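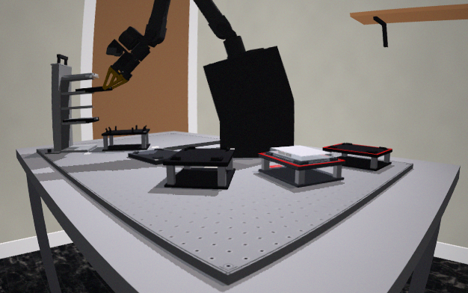
What Is a Contract?

Big word, simple idea. A contract is a promise the law takes seriously. Two sides agree, each one gives something, each one gets something.

Not every promise counts. Say Elsa tells her brother she'll play cards after dinner. Then she doesn't. Mean, maybe! But no judge is going to hear that one.

Now say Valtteri sells his old bike to Esko. Esko says OK, $7, deal. Money for a bike. That's much closer to a real contract.

What you need:

An offer. "I'll sell you this bike for $7."
A yes. Lawyers call it acceptance. Has to be a yes to the same thing — "yes, but for $2" is really a new offer.
A trade. Both sides put something in. Lawyers call this part consideration, wich has nothing to do with being nice.

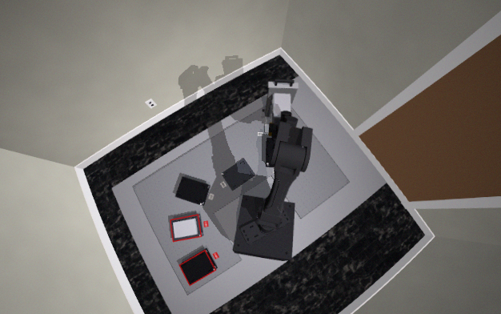
Robot arm on a work table, seen from above.

Does it have to be on paper? Often no. Buying a sandwich is a contract, and you don't sign anything for a sandwich. Some big things do need writing, like selling a house. Writing helps anyway. People forget. People remember different stuff.

What about kids? You can make a deal, but in most places a kid can back out of a lot of contracts. The rule is there to protect you. It's also why grown-ups get asked to sign for things like phone plans.

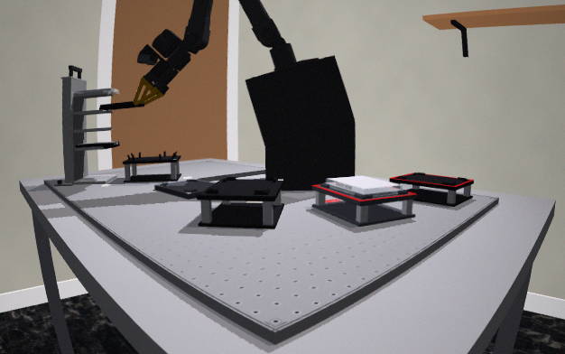 A table top with rows of small holes, and stands on it.

And if somebody breaks the deal? Called a breach. First, people usually talk it over. If that doesnt work, a judge might decide. Mostly the judge makes the person pay money. Sending someone to jail isn't what these cases are for.

Words to know
Offer — what one side says they'll do
Acceptance — saying yes
Breach — breaking the deal

Next time: what does a jury do?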